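Plastic bowls: sort by colour or by size?
Home Storage > Kitchen > Cupboards and drawers

dcatacutan
16/02/2023
I have one drawer for plastic bowls and cups, internal depth 12 cm. The bowls came from several sets, so rim diameters and wall angles differ. I laid them out on a green cloth before deciding on stacks. 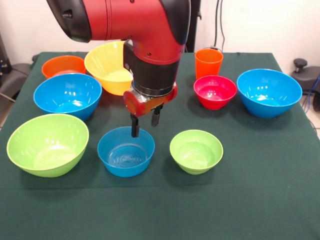 Bowls and the orange cup, before sorting.

The large lime-green one is the widest and sets the footprint. The small lime-green one matches it in colour but is much narrower. My partner wants a stack per colour. I would like the fewest stacks that clear the drawer front.

Plendis_6
Size. Colour stacks only work when each colour is a graduated set. Put a wide bowl at the bottom and go down in diameter. Check the wall angle as well: a shallow bowl under a steep one leaves a gap and you lose height.

tall_larder
Disagree. Size stacking is efficient until you need the bottom bowl. We sort by colour because each kid has one, and the drawer stays tidy. A few millimetres of lost height is an acceptable cost.

Plendis_6
It is acceptable if you have the height. He has 12 cm.

dcatacutan
Wall angle is the problem. The blue bowls look like one set but one is shallower, with rings moulded in the base, and it jams in the next size up. I also tried grouping two of the blues on the left and keeping the greens to the other side. 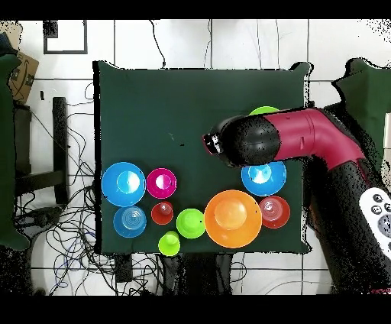

The cups are harder again. They don't nest with any bowl without tipping, and upright they take floor space that a bowl could use. I am inclined to move them to the shelf with the glasses.

jafarz
Agree on the cups. For jamming, a square of paper towel between the two is enough. Don't force them together, as thin polypropylene rims whiten and then split.

tall_larder
Or store the shallow one on its own as a lid for the stack, upside down. It adds less height than you would expect.

Plendis_6
Inverted bowls slide when the drawer closes. I would use a Vavier divider, or a strip of non-slip mat.

dcatacutan
Mat is already in. I'll run size stacks until June with the cups on the shelf. Colour remains under dispute at this address.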